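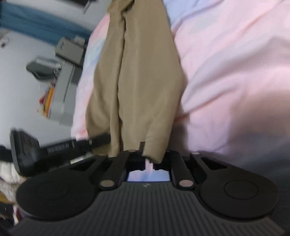
Why do we have to fold pants at all, asked a reader in a letter to this page, when they only get unfolded again the next time we wear them? A good question, and the answer has to do with creases, with space, and with how cloth is made.

What is a crease?

Cloth is made from threads, and threads are made from tiny hairs called fibers. In cotton pants the fibers come from the fluffy part of the cotton plant. When you bend cloth and leave it bent, the fibers bend too. If something heavy presses on them, they stay bent for a long time. That line is a crease.

A wrinkle is the same thing, only it goes wherever it likes. Drop your pants in a heap and the cloth bends in many places at once. Leave the heap overnight and you get wrinkles in all those places. When you fold, you choose where the bends go. Most people choose to have one long bend down each leg, or a bend between the two legs, and one or two more across.

Heat and water make it easier for fibers to move. This is why cotton clothes come out of the washing machine crumpled, and why an iron can flatten them. It is also why it helps to fold clothes soon after they are dry. Wool fibers are springy and lose many of their wrinkles if you hang them up. Cotton and linen are not so springy.

How to fold a pair of pants

You need a flat place that is bigger than the pants. A bed is good. A table is better, because it is hard and the cloth will lie flatter, but many people use a bed because the clean laundry is already on it.

Empty the pockets. Close the zipper and the button. Then hold the pants by the waist and give them a shake.

Lay them down and bring one leg over on top of the other. You should now have a long, narrow shape. Match up the bottoms of the legs first, then the waist. The seat of the pants sticks out in a little point at one side. Fold the point in so that the edge is straight.

Smooth the cloth with your hand, starting at the waist and going toward the feet. Pull gently on the bottoms of the legs if there are wrinkles in the middle.

Now bring the bottoms up to the waist. The pants are half as long as before. Fold them once more the same way for a shelf, or in three parts for a drawer.

If the legs slide around, the pants were probably not flat before you started. Open them up and go back to the shaking step.

Does folding save space?

Yes. A heap of clothes is full of air. The cloth holds itself up in bumps, and there is air under every bump. Folding pushes most of the air out. Try it with 2 pairs of your own pants. Put them in a box without folding and mark how high they reach. Then take them out, fold them, and mark the box again.

You can stack folded pants flat, or stand them on their edges in a row, like books. In a stack, the ones at the bottom get pressed the most and have the sharpest creases. In a row, you can see every pair when you open the drawer — and you can take one out without moving the others.

Clothes that should not be folded

Some pants are better on a hanger. Dress pants with a sharp line down the front are folded along that line and hung over the bar. Heavy sweaters are the other way around. They should be folded, because on a hanger their own weight stretches the shoulders.

Words to know

Fiber: a very thin hair of cotton, wool or another material.
Seam: a line of stitches that joins two pieces of cloth.
Hem: the bottom edge of a pant leg, turned under and sewn so it does not come apart.
Inseam: the seam on the inside of the leg, from the top of the leg to the hem.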